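End-fed half-wave: 49:1 or 64:1, and the odd counterpoise question

dollby_portable
December 10, 2024

I have been running an end-fed half-wave for 40 m from the back garden since November. The transformer is a 49:1 autotransformer, two turns primary and 14 secondary on a single FT240-43, with 100 pF across the primary. The wire is just over 20 m of PVC-covered stranded, sloping from the eaves down to a fence post.

SWR at the transceiver end of 15 m of RG-58 is 1.6 at 7.1 MHz. If I coil up a few turns of the feeder near the transformer it drops to 1.3 but the minimum moves up the band. Two questions:

1. Should I rewind for 64:1?
2. Why should coiling the coax change anything if the transformer is doing its job?

Ankrah
The second answers itself. The outside of the coax braid is the other half of your antenna. The current going into the wire has to be balanced by a current going somewhere else, and in your case it goes down the outside of the braid. Coil the braid and you alter its impedance to common mode, so the feedpoint impedance changes too.

The transformer is doing its job. It is a transformer. It isn't a choke.

On 64:1, leave it alone until you have sorted out the braid. At present you are tuning the feeder as much as the wire.

hoter
Disagree in part. An end-fed with no counterpoise at all will still work because the feedpoint impedance is high and the current there is low. I have used a 64:1 for years with nothing on the ground terminal and never had RF in the shack. A height of 4 m at the low end seems to want the higher ratio in my experience.

Ankrah
"Nothing on the ground terminal" except the coax, presumably.

The current is low at the end of a half wave compared with the centre. Low isn't zero. Take a feedpoint of 3000 ohms and 100 W delivered. The current is the square root of 100/3000, so 0.18 A. At the centre of the same wire you may have 1.2 A or so. Something has to supply that 0.18 A, and if it is the braid, how much the braid radiates depends on its length and on what it is connected to at the rig.

hoter
I don't dispute the arithmetic. I dispute that it matters at 0.18 A.

Geltell
It matters on receive. The path is reciprocal. If the braid takes part in the antenna on transmit then it brings in the noise from every switched-mode supply in the house on receive. I moved my choke from the rig end to a point 3 m from the transformer and the noise on 40 m fell by almost two S-points. The meter is uncalibrated so treat that as an ordering and no more.

dollby_portable
Thank you. So is the recommendation a short counterpoise on the ground terminal, then a length of coax, then the choke?

Geltell
Either a short counterpoise at the transformer with the choke directly below it, or no separate wire and the choke placed 0.05 wavelength down the coax, which makes that piece of braid the counterpoise. For 40 m that is a shade over 2 m. Don't do both and then try to work out which one you are tuning.

Jaime Amaral
I have measured some of this. One transformer, as the original poster's, compensated with 100 pF. Termination was a non-inductive resistor soldered straight across the secondary with leads as short as I could get them.

With a 2450 ohm load the 49:1 gave an input SWR of 1.1 at 7.1 MHz and 1.4 at 28.5 MHz. Without the capacitor the 28.5 MHz figure went above 3. The leakage inductance is what the capacitor is there to deal with, and most of the complaints I read about 10 m performance come from leaving it off or fitting one with poor RF characteristics.

I then put the load up to 3200 ohms, where the 64:1 ought to be ideal. The 49:1 showed 1.3. That is the whole penalty on 40 m for the "wrong" ratio, and it is less than the change the original poster gets from coiling his coax. 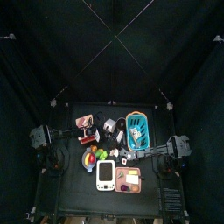 Loss is a separate matter. Back to back with a second identical transformer, I get 0.9 dB for the pair at 7.1 MHz, so 0.45 dB each if you accept that they are alike. At 3.6 MHz it is worse, as two turns on one 43 core don't give much magnetising reactance. Three turns and 21 would help the low bands at the cost of the top ones.

hoter
Back-to-back testing hides mismatch loss unless you calculate it out. Did you?

Jaime Amaral
Yes. The loss is from S11 and S21 together, |S21|² over (1 − |S11|²). The raw insertion loss was 1.0 dB.

Deepika Bangera
That is good practice but the two-port result assumes both halves see their design impedance at the join. If the interconnection has a few pF to ground it loads the high-impedance side. At 7 MHz, 5 pF is about 4500 ohms reactive, which is comparable with the impedance you are working at. I would quote 0.45 dB with wider error bars above 14 MHz.

Also worth saying that the temperature rise of the core in a fixed time gives an independent check. 0.45 dB is 10 per cent of the power, so 10 W in the core and winding at 100 W key down. That is easily seen with a thermocouple.

Jaime Amaral
Agreed on the stray capacitance. I will repeat it with the resistor alone and compare.

hoter
I would still wind 64:1 for a low wire, but fair enough, it can wait.

dollby_portable
I will leave the 49:1 as it is, put the choke 2 m down from the transformer and retrim the wire. It was probably cut to suit the braid. What core for the choke?

Geltell
FT240-31, 12 turns of RG-58 for 40 m. If you only have 43 material it will do, but measure it in a series fixture before you seal the box.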